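Home Heating and Cooling for Owners – Notes for Session 5
Ducts, returns and why the back bedroom is always cold

Okay, picking up where we ran out of time. We'd got as far as the furnace cabinet and the blower, and somebody asked why a brand-new unit can still leave one room freezing. Great question, and it gets us straight into ducts, my favorite part of the whole course (I know, I know).

Think of the blower as pushing air around a loop. Supply ducts carry it out to the rooms, return ducts bring it back. If air can't get back, it can't go out either. People spend a lot on a bigger furnace and then shut the bedroom door on a room with no return in it! The pressure builds up in there, the supply slows to a trickle, and the air finds its way out around the window instead.

My own house in Stavthorpe was like that for years. One return in the hallway, five rooms feeding it, carpet so thick the doors dragged. I had the doors trimmed one March and the difference was silly for the price.

Try this at home before next time:

Run the fan with everything open. Hold a strip of tissue up to each supply register and write down whether it flutters, flaps or just hangs there.
Close the bedroom doors one at a time and do it again.
Stand outside each closed door and hold the tissue near the gap at the floor. A strong pull or push tells you the room is short of a return path.

Bring your notes, messy is fine.

Filters
These come up every session, so let's get it over with. A filter with a very high rating catches more, but it's also harder to pull air through, and an older blower may not cope. Check what the manual for your unit allows and stay inside it. Look at the filter every 30 days while the system is running hard. If it's gray and furry, swap it. The arrow on the frame points toward the blower – I put mine in backward for a whole winter, so no judgment from me.

Leaks
Most duct leaks are at the joints, and the ones in the attic or crawl space are the ones costing you money. Ordinary cloth duct tape dries out and lets go. Use mastic (the gray paste you brush on) or proper foil tape. Turn the system off and wear gloves, sheet metal edges are nasty. Marlene Toledo is lending us her two cutaway duct sections again, one sealed and one not, so you can get your hands on the real thing.
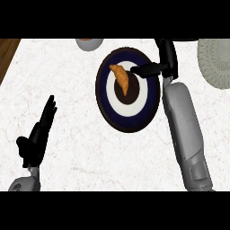
Flex duct is the other big one. It should be pulled fairly straight and held up by wide straps. When it sags or gets squashed behind a truss, the air has to fight its way through, and the last room on the run loses out. Go up with a flashlight and follow the run to your coldest room from end to end. You may find a kink that takes 2 minutes to fix!

One more thing on dampers. Some of you have little levers on the branch ducts near the furnace. Mark where each one sits now with a pencil before you touch it. Move one, wait a day, see how the rooms feel, then move the next. Please don't close several at once, the blower needs somewhere to send all that air.

For next time: read the pages on thermostats, and find out whether yours has a fan setting marked "on" as well as "auto." We start at 6:30 in the Garg room, same door as before.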